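We use cookies to remember your reading preferences and to count visits. Accept | Manage settings

Hard water, paper and glasses: notes on a winter of smeared lenses

December
By Chandrasekhar Kamath

I have worn glasses since school and have cleaned them badly for most of that time. The usual method was a shirt hem, dry, several times a day. My last pair had a coating that went hazy in the centre of both lenses, and the optician in Grurareck was fairly blunt when I asked whether it was a manufacturing fault. I have now kept a proper cleaning routine for the replacement pair and these are my notes on it.

There are two separate problems. The first is grit, which scratches. The second is grease, which smears. Wiping a dry lens deals with neither: the grit gets dragged across the coating and the grease is spread into a thinner layer. Rinsing has to come first, and it has to be running water, as a dip in a bowl leaves the grit in the bowl and some of it back on the lens.

Water temperature matters more than I had assumed. I used to run the tap hot. The coating and the lens beneath it expand by different amounts when heated, and repeated heating can craze the coating into a net of fine lines. Lukewarm is enough. I now fill the kettle while the tap is still cold and do the glasses just after.

For soap I use one small drop of plain washing-up liquid, rubbed over each lens with clean fingertips, then along the nose pads and the hinges. Anything sold as kind to hands is unsuitable, as it leaves a film of moisturiser. I tried a bottled spray called Sotine for a while. It worked, but no better than the washing-up liquid, and the nozzle leaked in my bag.

Our water is hard. I bought a test kit and got 186 mg per litre as calcium carbonate, which the leaflet put just into the hard band. The practical result is that drops left to dry on the lens leave white rings. These don't come off with a dry cloth and people then scrub at them, which is how I suspect I did some of the earlier damage. The answer is to shake the glasses hard over the sink and dry what remains straight away. 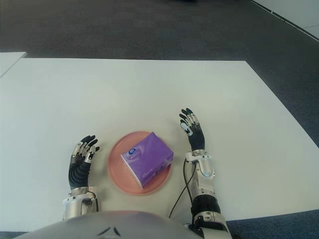
Drying is where I went wrong for longest. Paper is made from wood fibre, and some kinds carry fillers or lotion as well. Facial tissues, the sort that come in a soft packet like the purple one on the pink plate, feel gentle against the nose but shed lint on a damp lens, and the lotioned ones put grease straight back on. I keep them for noses. A microfibre cloth does the job properly, provided it is washed regularly, without fabric softener, and kept in the case.

Wai-kit Hung wrote to me after my last post to recommend rinsing with distilled water. I tried it for the final rinse only. It does away with the rings completely, but it means keeping a bottle by the sink, and I stopped when the bottle ran out. If your water is much harder than ours it may be worth the bother.

I wash the glasses 2 times a day now, morning and before bed. The coating shows no haze under a desk lamp so far. The nose pads have started to yellow, and I haven't yet found a cleaner that shifts it. I will try swapping them for silicone ones when the next parts order goes in.

Recent posts
Descaling the Clelik kettle without vinegar
Replacing a hinge screw with the wrong screwdriver
Thambiah desk lamp: one year on
Why my bathroom mirror fogs on one side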